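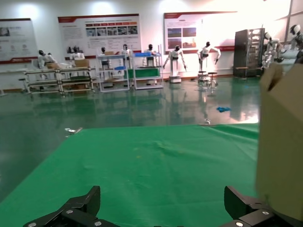

Solange Riviere wrote to me after my last post that a cloth laid out on a smooth floor will never stay flat, so why do I go on fussing over the wrinkles? She irons her picnic blankets, mind you, so I took the remark with a grain of salt, but it has been on my mind all week and I think she deserves a proper answer.

I like a cloth on the floor when there is sorting or folding to do. A table is never big enough (mine is 50 inches across and half of it is mail), and on a cloth you can spread out, get down on your knees and see what you have. Green on green is pretty, too, a green mat over a shiny green floor, even if it does make the edges harder to find when you are tidying up in a hurry. And the soft folds always seem to collect along one side! You smooth them away from you, they bunch up at the far end, you walk over there and smooth them back, and off they go again.

What I do now is fold the whole thing in half first, lay the fold down where I want the middle to be, and open it out like a book. Then I run my palms from the center toward the corners, slowly, and I leave the last few ripples alone. My old cotton one from Delaunay behaves nicely this way. The thinner one slides all over the place and I mostly keep it for the car.

Solange also asked about cleaning cloths, and there I have less to be proud of. A blue cloth dropped in a crumple on the floor is a very familiar sight to me — I put one down to answer the door and find it again at suppertime. Monique Rey gave me a little hook for hanging them up and I do mean to screw it to the wall. Until then they go over the side of whatever cardboard box happens to be standing open, and there is generally a box standing open, with one flap sticking up to catch my sleeve.

Oh, and for the little specks that show up on a plain mat, I shake it outdoors before I even think about washing it. Two good shakes, then fold it with the clean side in. I wash mine in May and again when the weather turns, cool water, no softener, and dry it over the railing if the neighbors' cat will let me.

Next time I want to get to the boxes themselves, as I have been saving far too many of them.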